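Prudby Allotment Association
Minutes of the ordinary meeting, Saturday, April 19, 2025

Present: 16 members, the chair and the secretary. Apologies were received from the Litbridge Road plots.

1. Minutes of the last meeting
Agreed, with one correction. The earlier minutes said the new water butts had "solved" the summer shortage. As they were put in over the winter, the chair thought this a bit early. Changed to "may help with".

2. Matters arising
The gate lock still sticks. The member who offered to oil it says it has been oiled. The secretary tried it on the way in and it stuck.

3. Tikkanen compost activator
A member has been offered a bulk price on Tikkanen powder, 40 tubs, to be shared between plots. The leaflet says it will give finished compost in weeks. The chair asked whether anyone had used it on one heap and left another alone beside it. One person had used it on their only heap and was pleased, but admitted it had been a warm spring that year. Another said grass clippings do the same and cost nothing.

It was pointed out that the leaflet's heap is also turned twice a week, and that anything turned twice a week rots faster.

Agreed: buy two tubs, not 40. Two heaps to be built the same week by the bottom hedge, one with powder and one without, and both turned equally. Report in June. The member with the bulk offer wished it noted that the price may not last. Noted.

4. Cetville visit
The Cetville society has invited us to see their no-dig beds. They claim to have cut weeding by 60 per cent. The secretary asked how weeding was measured and will write to ask again. Several members would like to go anyway for the tea. Those going to share cars and pay their own way.

5. Money
The balance stands at roughly £1,000 before the water bill. A proposal to spend part of it on a noticeboard was put off again, there being a noticeboard already. The proposer said it leaks. Others said the notices on it are mostly out of date in any case.

6. Slugs
Long discussion. Beer traps, coffee grounds, copper tape and going out with a torch were all put forward. Only the torch had no one speaking against it. No decision.

7. Any other business
Bonfires: the rule is still none before dusk. Someone is ignoring it.
Hosepipes to be coiled after use, please.

Next meeting in June, same hut, date to be posted on the noticeboard if it is dry.
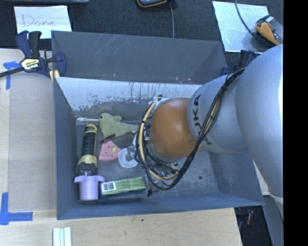

Can plot holders use the Tikkanen powder on their own heaps before June?
Anyone may buy it for their own plot at their own expense, but the association's two tubs are kept for the trial by the bottom hedge.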